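Search this site... Search Go

How to Sort Out a Play Kitchen (and Keep It Fun!)

If you have a toy kitchen in the house, you already know what happens to it. The food migrates. The strawberry lives under the couch, the bowls end up in the bath, and one day you step on a cucumber at 6 a.m. I love play food — I really do — and I love it even more when it's set out so that a kid walks up and starts cooking. You need one table, a damp cloth and 40 minutes.

Start by getting bowls, baskets and food out together on a table, so you know what you're working with.
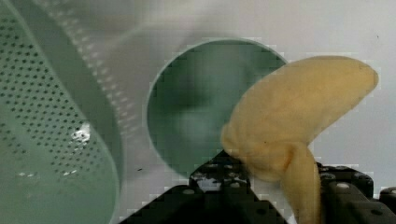
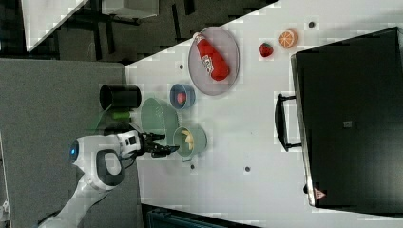

A reader, Zimwood, wrote in after my last kitchen post to say that sorting by color had been a flop at their house, and that the kids only started putting things back once the food was grouped by meal. I tried it and I'm completely sold! Breakfast in one bowl, salad stuff in the colander, fruit in another bowl. It makes sense to a four-year-old in a way that "yellow things" never did.

So, the steps:

1. Empty everything. Every bin, every drawer, the doll stroller too. My pile came to 128 pieces, and I had honestly guessed half that.

2. Pull out anything cracked or chewed. Soft pieces with split seams go in a mending bag. A few stitches in matching thread will save most fruit.

3. Clean by type. Hard plastic goes in warm soapy water with an old toothbrush for the colander holes (so satisfying). Soft foam or fabric food gets a wipe and then air-dries on a rack overnight. Don't soak foam — it takes forever to dry in the middle.

4. Pick your containers from the play dishes themselves. Bowls and a colander hold plenty, and the kids get to cook with them as well. Round food like peaches and tomatoes needs a bowl with some depth or it rolls straight off.

5. Make up your meals. I keep 11 pieces or fewer in each one. Banana pieces in a bowl are a whole breakfast if you add a spoon!

6. Stand cups and bottles at the back, with the small bits in front where short arms can reach.

7. Put the rest away in a lidded box and swap a few things over each month. In March I brought out the citrus and you'd have thought it was a birthday.

If your pieces are mixed sizes from different sets, mix them anyway. A giant strawberry next to a tiny orange has never bothered any chef in my kitchen.

Recent posts
Felt Pizza Toppings, Three Ways
Washing Soft Toys Without Wrecking the Stuffing
A Market Stall From a Cardboard Box
Mending Bag Basics
Rainy Day Soup (No Real Soup Involved)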